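Setting Up a Home Learning Corner
Week 4 notes: storage first, toys second
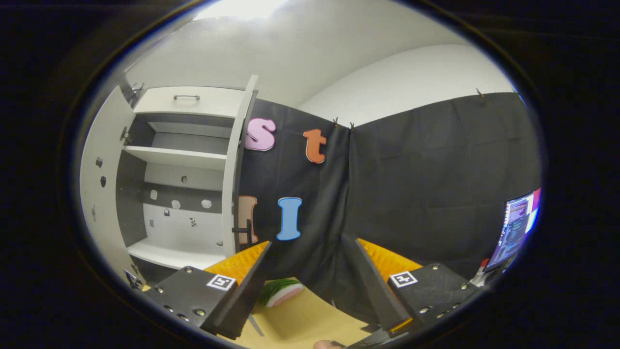
Why I start with bare shelves

I know, I know, you all want to get to the fun part. Every year somebody turns up to this session with a boot full of puzzles and playdough, and every year I make them leave it in the car for the first hour (sorry!). Once things are on a shelf we stop seeing the shelf, and then we're just shuffling tubs around.

So the cabinet gets opened right up, both doors, and we look at it with nothing on the shelves. Two white shelves, a drawer across the top with a bar handle. Get down on the floor and look at it from a four-year-old's height. I mean it, knees on the carpet. My rule of thumb is that anything a child is meant to fetch alone lives below 75 cm, and anything that needs a grown-up (scissors, glue, the good textas) goes in the drawer.

Your measuring homework

Please measure your own cupboard before next time and write down the inside width, the depth and the gap between shelves. Tubs are sold by their outside size and the lids always stick out further than you'd think. I once bought a whole set of Kikard tubs that were 30 cm deep for a shelf that was a whisker less. They live in my laundry now.

Doors: open them all the way and see what they bump into. If a door swings across your display wall, your little one will lose half the alphabet every time they go for the blocks.

The letter wall

I'm very fond of black fabric as a backing. Colours really jump off it, a pink s or an orange t especially, and it hides a multitude of sins on a rental wall. Binder clips along the top edge will hold it, and you can have it down in a minute when the rellies come to stay. Big foam letters are lovely for small hands. Stick with lowercase to begin with, as that's most of what they'll meet in books.

Hatsue Sugawara's reading on early print is in your folder, and pages 3 to 6 are the ones I'd like you to look at. She starts with s, a, t and p, and I've pinched that order for my own groups.

For next week

Bring your measurements, one tub (any brand, Hamada or supermarket, I don't mind) and a list of no more than ten things your child already goes looking for. We'll do labels in the second half, so bring a marker too if you've got one that still works.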